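Ilteo - montaje y desmontaje de ordenadores de sobremesa
Ficha del conjunto de datos

Resumen

Ilteo reúne imágenes de bancos de trabajo donde se montan y desmontan ordenadores de sobremesa. El interés está en las piezas y en el sitio que ocupan: zócalos de procesador, ranuras de memoria, conectores SATA, jaulas de disco, cableado de alimentación y bandejas de piezas. La versión actual contiene 3.773 imágenes, de las cuales 609 llevan anotación completa de componentes y 3.000 llevan solo etiqueta general. El resto está pendiente de revisión.

Contenido

Las imágenes se reparten en tres carpetas:

torre/ - interior de la caja abierta, con la placa base montada
banco/ - superficie de trabajo, perfiles, cables y regletas
bandeja/ - piezas sueltas en su soporte

En la carpeta torre/ se anota el estado del zócalo (abierto o cerrado, con procesador o sin él), la ocupación de las ranuras de memoria y los cables visibles. La anotación se refiere siempre a lo que se ve en esa imagen, aunque en otra de la misma serie la pieza ya esté colocada.

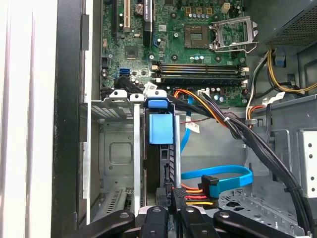
Los cables se etiquetan por tipo cuando se ve el conector o cuando el color y el recorrido no dejan dudas. Si no es así, se usa la clase «cable_sin_tipo». Los mazos de la fuente se marcan como un solo objeto, sin separar los hilos.

Para las ranuras de expansión se distingue entre PCI y PCI Express. Las pestañas de retención forman parte de la ranura y no tienen clase propia.

Banco de trabajo

Los soportes de piezas impresos en 3D tienen su propia clase, «soporte», y cada hueco se anota como libre u ocupado. Los perfiles de aluminio van como «perfil» y no se dividen por tramos. Regletas, enchufes y cables de red se anotan también, porque en la primera versión se confundían con el cableado interno de la torre.
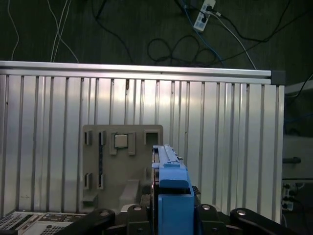
Aurora Carvalho propuso en la revisión de julio separar «hueco libre» de «hueco no visible», porque en los soportes grises el borde y el fondo tienen casi el mismo tono y dos anotadores podían marcar cosas distintas. El cambio está aplicado en banco/ y a medias en bandeja/. Quedan 267 imágenes con la etiqueta antigua, listadas en pendientes.txt.

Bandeja

En bandeja/ se anotan el procesador, el disco y el módulo de memoria si lo hay. Del procesador se indica qué cara queda a la vista. Del disco se indica el formato y hacia dónde apunta el conector. Las etiquetas de fabricante no se transcriben salvo que se lean enteras.
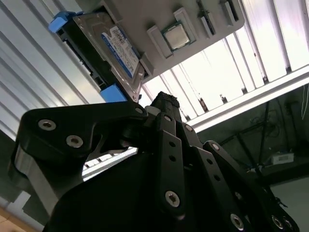 Fig. 3. Disco de 2,5 pulgadas y procesador de sobremesa en la bandeja gris.

Formato

Imágenes en JPEG y un archivo JSON por carpeta. Los nombres de clase están en español, en minúsculas y sin tildes. La tabla de equivalencias con el inglés está en clases.csv.

Limitaciones conocidas

- Los reflejos en el aluminio tapan a veces tornillos y agujeros pequeños.
- Hay pocos modelos de placa base.
- Las ranuras vacías están mejor representadas que las ocupadas.

Versiones

1.1 - clases nuevas para huecos, corrección de cables SATA mal etiquetados (13 de septiembre de 2026)
1.0 - primera publicación

Contacto

Errores de anotación: Thierry Royer, indicando carpeta y nombre de archivo.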